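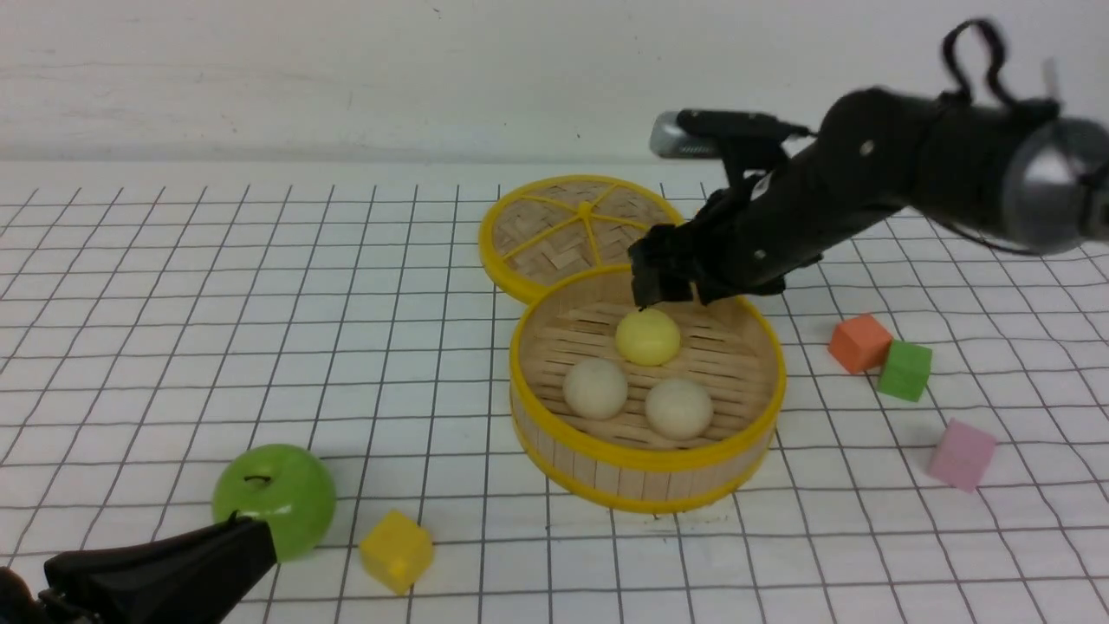
By Esperanza Sorensen and Myrtle Yazzie
Food and Materials project, second term
Supervisor: Delphine Obi

What we set out to do

Our project began with an argument over lunch. Myrtle said that buns steamed in bamboo taste and feel better than buns steamed in metal, and Esperanza said it was all in her head. Dolores Bellamy, who teaches the craft half of our course, overheard us and told us to stop arguing and go and find out. So we did, and it became the most enjoyable piece of work either of us has done this year!

The question we wrote on our form was: how does the way a bamboo steamer is put together affect the bun you take out of it? We wanted to look at the basket as a made object first, with all its strips and gaps and bends, and only then start cooking.

The basket

Our demonstration basket has a yellow plastic rim and a yellow band at the base, with tan bamboo slats standing upright between them to make the wall. We chose it for the display table because the colour makes the different parts so easy to point at when you are talking to visitors. The floor is a row of wooden slats laid side by side with narrow gaps, and the gaps are where the steam comes through. We spent a whole afternoon talking about those gaps. If they are too wide, a soft bun sags down into them and comes out with stripes on its bottom. If they are too narrow, the steam has to find its way up round the sides and the middle bun always lags behind.

The lid is the part we fell in love with. It is woven in a herringbone pattern, with yellow spokes running across it to a little hub in the centre. Before this project neither of us had ever looked properly at a steamer lid, and now we can't walk past one in a shop. Herringbone is a twill, so each strip passes over more than one of its neighbours before going under, and the weave can be packed very close. Esperanza tried to copy it with strips of card and got it wrong for most of an evening (the trick is to shift each new row along by one strip, and to keep a finger on the corner or the whole thing slides apart). Her finished square is in the project folder and she is very proud of it.

For the cooking we used two other baskets, both borrowed from Consolacion Macapagal, who runs the lunch counter at the Lerkeck market hall and has been steaming buns since long before we were born. One is plain bamboo and well used. The other is a metal one made by Görtz. They are the same width, so we could stand them on the same pan and swap them over without changing anything else.

Making the buns

Consolacion gave us her dough recipe on condition that we didn't print it, so we won't, but it is an ordinary yeasted wheat dough with a bit of sugar and a bit of oil. We used flour from Mavo throughout. The dough was rested until it had puffed up well, then cut and weighed into 50 gram pieces. Weighing turned out to matter a lot. In our first practice batch we cut by eye, and one bun was practically a dinner roll.

We shaped each piece by pulling the edges underneath and turning it on the worktop under a cupped hand. Myrtle is good at this and Esperanza is getting there. Each bun went on a small square of baking paper with space left all round it, then had a second rest before going over the water.

We steamed 2 batches in each basket, so 4 in all, and we kept the heat, the water level and the timing the same. The lid stayed on until the end every time, which was hard, as we are both nosy.

What we found

The metal basket gave us smooth bottoms and wet tops. Water collected on the underside of the lid and dripped, and wherever a drop landed there was a shiny dent in the skin of the bun. We could match the dents to the drops by looking up at the lid straight afterwards, which was a great moment.

The bamboo basket gave us drier, more even tops. Its woven lid was damp to the touch when we lifted it off, but we saw no drops hanging from it. The bottoms had faint lines through the paper where the slats were. Dolores thought the lines were charming and Delphine thought they were a fault, and we have written down both opinions.

Texture was harder to judge. We pressed each bun gently with a fingertip and watched how quickly it sprang back, and we could not tell the baskets apart that way. Taste was the same story. Myrtle would like it recorded that she still prefers the bamboo ones. Esperanza would like it recorded that Myrtle knew which ones they were.

Problems and changes

Our biggest mistake was with the Cirkov kitchen thermometer, which we read from the wrong scale for the whole of the first practice session. We threw those notes away and started again. We also let the plain basket dry on its side against a damp wall one night, and it smelt musty in the morning. Consolacion showed us how to scrub it with hot water and no soap, then dry it in moving air with the lid off.

If we carry on next term, we would like to test the baskets stacked, since that is how the lunch counter uses them, and we would like the tasters to be blindfolded. Esperanza also wants to weave a full round lid from real bamboo strips. She has already started soaking them in the bath.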